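Sat 27 February
by Siwan Ruddock
14 shares | 3 comments

Up at five again. Not on purpose. Wind got into the chimney and made that noise like someone blowing across a jug, and once I'm listening to it I'm done for. Lay there going over the choir thing until it was light enough to give up.

So, the choir thing. Concert is three weeks out and we still don't have the second half. Uncombe hall is booked, posters are at the printer, and the Araújo piece that was supposed to be the big finish is a mess. Not the piece's fault. The altos come in late every single time at the top of page nine, and then the tenors panic and speed up to meet us, and by the bottom of the page it's two choirs singing in two different rooms. I say "the altos." I am an alto. I was late too.

Rehearsal this morning, ten till one. Cold in there, coats on for the warm-ups. Did the Araújo first while we were fresh. Better for a page and a half. Then page nine. Stopped. Again. Stopped. Had us speak the words in rhythm without the notes, which I always feel silly doing but it did help, you can hear who's guessing. I was guessing at "remains." It's a dotted note. I've been singing it plain since December and no one said a word, or no one heard me, not sure which is worse.

Wrote DOTTED in the score in big letters. Pencil lead snapped halfway so it says DOTT.

Coffee break, then the carol arrangement nobody wanted to keep for a spring concert but the words aren't about Christmas if you leave out verse 2, so we're leaving out verse 2. Fine. It's pretty. The sopranos get the tune and the rest of us go mmm for thirty bars.

Solo still not settled. I haven't put my name down. I keep thinking I will, and then I get as far as the sheet on the piano and look at the other names and go get my coat. Its only sixteen bars. I know them. I sing them in the car the whole way to work and they're good in the car. Last year I'd have said I was too busy, and this year I don't even have that.

Home by half past one. Soup. Meant to do the seating plan and didn't. Looked up the recording everyone keeps going on about, the one from the church, and it has 1,177 views and I'd guess a good few of those are us. They take it so much slower than we do! All the air in it. You can hear somebody breathe in right before the last page, a big honest lungful, and then that chord. Played it three times. Then got out the score and marked my breaths, which I should have done weeks ago – one before "and the river," one after "home," and none at all in the long line even if I go purple.

Tried the long line standing at the sink. Ran out at "evening." Tried it again with a smaller breath and got further, which makes no sense to me but I wrote it down.

Laundry. Zetel bill came, it's up, of course. Paid it. Called Mom, she wants three tickets now, so that's one for her friend with the hip and one for I don't know who. Told her aisle seats go fast and she said since when. Omex parcel still not here, so no black shoes yet, and if they don't come I'm wearing the old ones that squeak on the risers. Squeaked all through the quiet bit last time. I heard it on the tape.

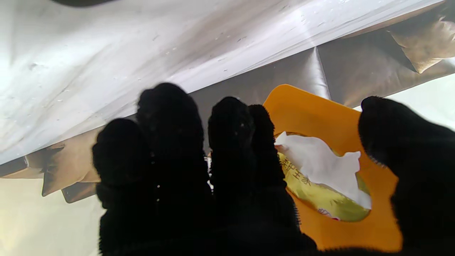

Well, Megan thinks I should put my name down on Tuesday before warm-ups and not look at the list at all, just write and walk off. She messaged while I was folding towels. Says sixteen bars is less than a minute and that people are listening for the tune, they aren't waiting for me to slip. I said I'd think about it. She sent back one question mark.

So I'm thinking about it. Almost said yes right then.

Things for tomorrow: seating plan, really this time. Ring the printer re the start time, I have a bad feeling I gave them 7 and it's 7:30. Page nine with the metronome, slow. Find the folder with the black cover. Eat something green.

Going up now. Wind's dropped. Got the long line stuck in my head, with the dot in the right place for once.

Comments (3)

Patsy
The breath marks saved me too. Try starting the long line quieter than you think, you'll have more left at "evening."

tenor_two
We do not panic. We sing with energy.

Lorna K.
Is it 7 or 7:30?? I've told my sister 7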